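Informe de avance del proyecto estudiantil Recogida de mesa
Taller de robótica Kaluseo, convocatoria Mostow de apoyo a proyectos de alumnado
5 de mayo de 2022

Este informe resume el trabajo realizado desde la entrega anterior y el estado del gasto. El proyecto consiste en que un grupo de 10 estudiantes programe un brazo robótico para despejar una mesa redonda con vajilla, servilletas y ropa. El puesto de trabajo está montado en una sala de reuniones.

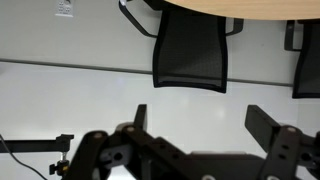
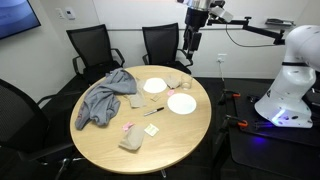
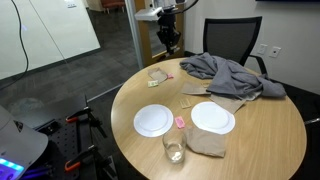 Fig. 1. El puesto de trabajo. Primera imagen: vista desde la muñeca del brazo, con la pinza en primer término. Segunda y tercera: la mesa con los platos, el vaso y la prenda gris.

1. Trabajo realizado

El brazo está instalado junto a la mesa, con la plataforma sujeta mediante abrazaderas de mango naranja. La calibración entre la cámara de muñeca y la pinza se repitió dos veces, la segunda después de cambiar el soporte. El procedimiento quedó escrito en el cuaderno del grupo y lo puede seguir cualquier estudiante sin ayuda del profesorado.

Se han grabado 316 demostraciones por teleoperación. De ellas se descartaron 18 por pérdida de sincronía entre las cámaras. El resto está etiquetado por tipo de objeto y guardado en el servidor del taller, con copia en un disco externo.

El programa de control, al que el grupo llama Raria, ejecuta ya la secuencia de aproximación, cierre y retirada con los platos. Con el vaso funciona a velocidad reducida. Las servilletas se recogen bien si están arrugadas y mal si están planas sobre la madera.

2. Dificultades

La ropa es el objeto con peores resultados. La pinza coge a menudo una sola capa de tela y la prenda se arrastra por la mesa. Se han probado 3 puntos de agarre distintos y ninguno es fiable todavía.

Los sobres pequeños se confunden con el tablero cuando son de color claro. Se van a grabar más demostraciones con ellos y con otra iluminación.

La sala se comparte con otras asignaturas, lo que obligó a suspender dos sesiones en abril. Ya se han recuperado.

3. Gasto

Se ha ejecutado más de la mitad de la ayuda. Las partidas principales son los dedos de repuesto para la pinza, el cableado y el disco externo. El pedido de almohadillas de goma al proveedor Peng está pendiente de entrega. No se solicita ninguna modificación del presupuesto.

4. Próximos pasos

Hasta el cierre del curso, el grupo trabajará en el agarre de la ropa y en el encadenamiento de varios objetos sin intervención humana. La prueba final está prevista para junio, con una mesa preparada por estudiantes de otro grupo. Se entregarán entonces la memoria, el código y las demostraciones etiquetadas, junto con los justificantes de las facturas pendientes.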